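Stestau 881 Clear Food Storage Tray

Item no. 881
Made by Stestau, distributed by Yip Catering Supply
Category: Storage and Transport / Shallow Containers

Overview

The 881 is a shallow, straight-walled tray with rounded corners for holding portioned food in a refrigerator, on a prep counter or in a delivery crate. It is molded in one piece from clear plastic. The rim is rolled outward and takes the Stestau snap lid (sold separately) or standard film wrap. Trays nest when empty and stack when lidded.

The low wall suits flat items laid in overlapping rows, such as patties, cutlets, sliced meats and flatbreads. For loose or liquid contents, use the deeper Corkurau series, which shares the same footprint and accepts the same lid.

Specifications

Material: polypropylene, clear
Wall height: 3 inches
Stack limit, lidded and filled: 5 trays
Pack quantity: 8 trays per carton
Lid: not included
Dishwasher: yes, upper or lower rack
Freezer: yes
Microwave: reheating only, lid removed
Oven or grill: no

Filling and stacking

Leave a gap between the food and the rim so that the lid seats on all four sides. Press the corners first, then the long edges. A lid that rocks is not closed and will not carry a stack.

Hot food can go straight into the tray, but leave the lid off until steam has stopped rising. Lidding early traps water on the underside of the lid, and it drips back onto the contents. The tray softens slightly when filled hot. Carry it from below with both hands.

Do not stack trays of different heights in the same column. The 881 and the Corkurau can share a shelf if each has its own column.

Cleaning

Wash before first use. Tomato and curry sauces may leave a tint, which does not affect use. Avoid scouring pads — scratches cloud the plastic and hold grease. Dry fully before nesting, or the trays will grip each other. If two trays lock together, run warm water over the outer one and twist gently.

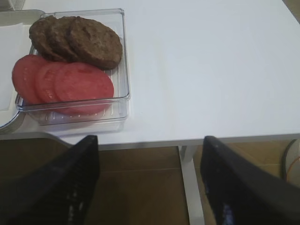 Ordering

Sold by the carton. Orders received before 3 p.m. leave the Lellwood warehouse on the same working day. Split cartons are not available. Lids are packed separately under item 881-L, also 8 per carton.

The older blue-tinted version was dropped in March. Remaining stock is not listed online. For availability, or for a sample tray, contact Pei-shan Hsiao at the Yip trade desk.

Returns are accepted on unopened cartons only.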